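Lodby Supply Exchange: Member Forum
Section: Protective Footwear and Outerwear
Topic: Overboot sizing after the change of last at Dustevard

dock_stores_4
Posted Wednesday, 8:15 a.m.

Members who purchase Dustevard overboots for outdoor crews are asked to share their experience with the revised sizing. Our department placed its usual order in January, using the same size breakdown as in previous years. A number of the larger pairs will not pass over the heel of a standard steel-toe work boot without considerable effort. The size stamped on the sole has not changed. The supplier's position is that the last was updated and that the printed chart remains correct. I would like to know whether other purchasing offices have found the same, and whether exchanges were accepted.

county_roads_purchasing
Posted Wednesday, 9:02 a.m.

We have found the same. Our order was for 80 pairs across all sizes. The smaller sizes fit as before. From size 12 upward, crews reported that the opening at the ankle was too narrow. The supplier accepted an exchange for unworn pairs in their original bags and declined the remainder. I recommend that no pair be issued until it has been tried over the actual boot it is meant to cover.

Mosquera_Outfitting
Posted Wednesday, 9:40 a.m.

As a reseller of this line, we wish to correct one point. The ankle opening has not been reduced. The heel pocket is deeper, and the boot must therefore be pulled further back before the foot will seat. Crews who are used to the older pattern tend to stop too early. We advise customers to fold the upper down to the instep, seat the toe, and then draw the heel on with the tab. Item 1292 in the current catalog is the same boot with a wider shaft and may suit departments that issue insulated footwear.

county_roads_purchasing
Posted Wednesday, 10:11 a.m.

With respect to the previous reply, we measured. An older pair and a new pair in the same marked size were laid flat side by side, and the new pair was narrower at the ankle. I do not dispute that the heel pocket is deeper. Both statements may be correct, but the first is the one that affected our crews.

Mosquera_Outfitting
Posted Wednesday, 10:26 a.m.

A flat measurement is not a reliable guide to a stretch overboot, particularly where one of the pairs has seen service. Rubber that has been pulled over a work boot through several seasons does not return to its molded width. We would be glad to examine both pairs if the member will send them.

county_roads_purchasing
Posted Wednesday, 10:48 a.m.

The older pair was unissued stock from a sealed carton. Both pairs will be sent.

Trararine_Plant_Safety
Posted Wednesday, 1:30 p.m.

Our plant moved from stretch overboots to a buckle style for washdown areas, and the sizing question has largely gone away. The buckle style costs more per pair and takes longer to put on at the start of a shift. It also has seams, and these must be inspected. We keep 3 spare pairs of each size at the entrance to the wash bay. For departments whose staff remain outdoors all day, I would still consider the stretch pattern the better choice.
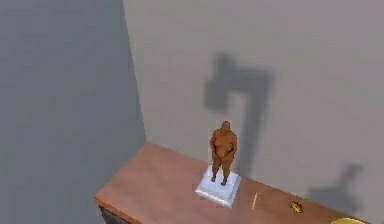

Statuette on a white stepped base, wooden tabletop.

dock_stores_4
Posted Wednesday, 2:05 p.m.

Thank you to all who replied. The buckle style has been considered here and was refused on the ground of snagging on ladder rungs. I will request a trial of item 1292 in two sizes. Could the reseller confirm whether the wider shaft carries the same tread, and whether it may be stored folded?

Mosquera_Outfitting
Posted Wednesday, 2:32 p.m.

The tread is identical. Folded storage is not recommended for any boot in the line. Please store pairs upright, away from heaters and direct sunlight.

county_roads_purchasing
Posted Wednesday, 3:17 p.m.

Please post the results of the trial in this topic. Our next order is on hold until then.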